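¿Por qué la madera tiene dibujos?

Si pasas la mano por una mesa, una puerta o el suelo de tu habitación, muchas veces vas a encontrar líneas. Algunas son rectas, otras hacen curvas y otras parecen el mapa de una montaña. Esas líneas se llaman veta. No las pintó un artista. Las hizo el árbol mientras crecía, muy despacio, durante muchos años.

En este texto vas a aprender de dónde vienen.

Un árbol crece de dos maneras

Un árbol crece hacia arriba, esto lo sabemos todos. Pero también crece hacia los lados, y su tronco se hace cada año un poco más gordo. Debajo de la corteza hay una capa muy fina que se llama cámbium. Es tan fina que casi no se puede ver sin un microscopio. El cámbium fabrica madera nueva hacia dentro y corteza nueva hacia fuera.

En primavera hay mucha agua y el árbol tiene prisa. Entonces hace una madera más clara y más blanda. Al final del verano el árbol trabaja con más calma y hace una madera más oscura y más dura. En invierno descansa. En los países que tienen invierno frío, una banda clara y una banda oscura juntas forman un anillo, y un anillo es normalmente un año de vida.

Los anillos cuentan historias

Los científicos que estudian los anillos se llaman dendrocronólogos. Es una palabra muy larga, puedes decirla despacio: den-dro-cro-nó-lo-gos. Ellos miran si el anillo es ancho o estrecho. Un anillo ancho quiere decir que el árbol tuvo un año bueno, con lluvia y con luz. Un anillo estrecho puede significar sequía, o que otros árboles le quitaban el sol.

Para contar los anillos no hace falta cortar el árbol. Se usa un tubo de metal muy delgado que saca un palito de madera, parecido a un lápiz.

Hay árboles muy viejos. Algunos viven hasta 1.000 años, y unos pocos viven todavía más tiempo.

De los círculos a las ondas

Ahora viene la parte más difícil. Si los anillos son redondos, ¿por qué en una tabla vemos ondas y arcos?

Todo depende de cómo se corta el tronco. Piensa en una cebolla. Si la cortas por el medio, de lado a lado, ves círculos. Si cortas solamente un trozo de un costado, ves otras formas. ¡Y es la misma cebolla!

Con el tronco pasa algo parecido. Cuando la sierra corta a lo largo y pasa por el centro, salen líneas casi rectas. Cuando corta a lo largo pero lejos del centro, salen arcos altos con punta. Los carpinteros los llaman "catedrales", porque recuerdan a las ventanas de una iglesia antigua. A veces los arcos se cierran y se convierten en óvalos largos, uno dentro del otro. 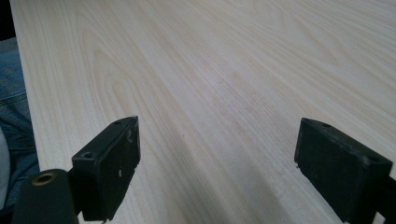
Un experimento con plastilina

Puedes fabricar tu propio tronco en casa. Necesitas plastilina de dos colores, uno claro y uno oscuro, y un hilo fuerte. Pide a un adulto que te ayude con los cortes.

1. Haz un rollito con el color claro. Es el centro de tu árbol.
2. Aplasta un poco de plastilina oscura y envuelve el rollito con ella.
3. Sigue con una capa clara y después una oscura, hasta tener 8 capas.
4. Aprieta el tronco en dos o tres sitios con el dedo, porque los árboles de verdad no son perfectos.
5. Corta con el hilo un extremo y busca los anillos.
6. Corta ahora a lo largo, cerca del borde, y compara los dos dibujos.

¿Y los nudos?

Un nudo es el lugar donde nació una rama. El tronco sigue engordando y la base de la rama se queda dentro. La veta tiene que rodearla, igual que el agua de un río rodea una piedra.

Palabras para recordar

Veta: las líneas que se ven en la madera.
Cámbium: la capa fina donde el árbol fabrica madera y corteza.
Anillo: la madera que el árbol hace en un año.
Nudo: la marca de una rama dentro de la madera.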